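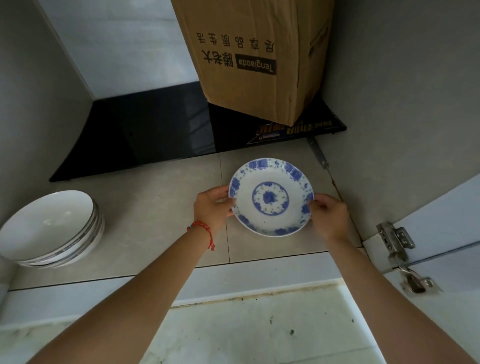
3.2 수납 단계의 관찰

식기 정리는 꺼내기, 분류, 닦기, 수납의 네 단계로 나누어 기록하였다. 이 절에서는 그중 수납 단계를 다룬다. 앞의 세 단계는 가구마다 순서가 달랐고 분류와 닦기가 겹치는 경우도 많았으나, 수납은 거의 모든 가구에서 마지막에 따로 이루어졌다.

참여 가구는 35가구이며, 각 가구를 2회씩 방문하였다. 첫 방문에서는 평소 쓰는 그릇장의 상태를 그대로 기록하고, 두 번째 방문에서는 참여자가 그릇을 모두 꺼냈다가 다시 넣는 과정을 관찰하였다. 연구자는 넣을 자리나 쌓는 순서를 지시하지 않았다. 기록된 수납 동작은 모두 4,000건이다. 한 번에 여러 장을 겹쳐 옮긴 경우는 한 건으로 처리하였고, 내려놓은 뒤 손을 떼지 않고 위치를 고친 경우도 같은 동작에 포함하였다.

접시를 드는 방식은 크게 한 손 잡기와 양손 잡기로 나뉘었다. 작은 접시와 종지는 대부분 한 손으로 옮겼다. 테두리가 넓은 접시나 무늬가 있는 자기 접시는 양손으로 마주 잡는 경우가 많았다. 그림 1은 양손 잡기에 해당한다. 흰 바탕에 푸른 꽃무늬가 있는 둥근 접시의 좌우 테두리를 두 손이 잡고 있으며, 접시는 선반 바닥 위에 떠 있다. 선반 왼쪽에는 흰 접시가 쌓여 있다. 분석에서는 이 사진을 '낱장, 양손, 기존 더미와 분리'로 분류하였다. 접시가 이후 놓인 위치는 사진만으로 판정하지 않고 현장 기록지를 따랐다.

그림 1. 그릇장 선반 위에서 청화 무늬 접시를 양손으로 든 모습. 왼쪽은 쌓아 둔 흰 접시.

무늬 있는 접시를 흰 접시와 섞어 쌓는 가구는 적었다. 면담에서 가장 자주 나온 설명은 꺼낼 때의 불편이었다. 참여자 Defne Başaran은 "밑에 깔린 그릇은 결국 안 쓰게 된다"고 하였고, Recep Uçar는 손님용과 평소용을 나누어 두어야 찾기 쉽다고 답하였다. 크기가 같으면 무늬와 관계없이 한데 쌓는다는 응답도 있었다. 이러한 응답은 선반 폭이 좁은 가구에 몰려 있었다.

선반 바닥의 재질도 동작에 영향을 주는 것으로 보인다. 타일이나 돌로 마감한 선반에서는 접시 한쪽을 먼저 대고 나머지를 천천히 내리는 동작이 자주 나타났다. 목재 선반이나 깔개를 깐 선반에서는 접시를 내려놓은 뒤 안쪽으로 미는 동작이 더 흔했다. 다만 타일 선반을 쓰는 가구가 많지 않았고 선반 높이도 함께 달랐으므로, 재질만의 영향을 따로 떼어 말하기는 어렵다.

쌓은 접시의 위치는 벽 쪽에 치우치는 경향이 있었다. 오른손잡이 참여자 다수가 왼쪽 벽 가까이에 더미를 먼저 만들고 남은 자리를 낱장 접시나 대접에 썼다. 왼손잡이 참여자는 수가 적어 비교하지 않았다. 면담을 맡은 Begoña Toledo의 기록에 따르면, 참여자들은 더미의 위치를 대체로 습관이라고 답하였으며 따로 이유를 든 경우는 드물었다.

동작 분류는 두 명의 연구자(Kadir Türkmen, İlker Sarıgül)가 각각 수행하였다. 판정이 갈린 동작은 현장 기록지를 함께 검토하여 정하였다. 불일치는 주로 한 손으로 들고 다른 손을 가볍게 댄 동작에서 생겼다. 접시의 무게를 두 손이 나누어 받친다고 볼 수 있을 때만 양손 잡기로 인정하였고, 손끝만 닿은 경우는 한 손 잡기로 남겼다.

깨지거나 이가 나간 그릇은 분석에서 제외하지 않았다. 참여자가 버리기로 한 그릇은 수납 동작이 없으므로 집계에 들어가지 않으며, 그 처리 과정은 3.4절에서 따로 다룬다.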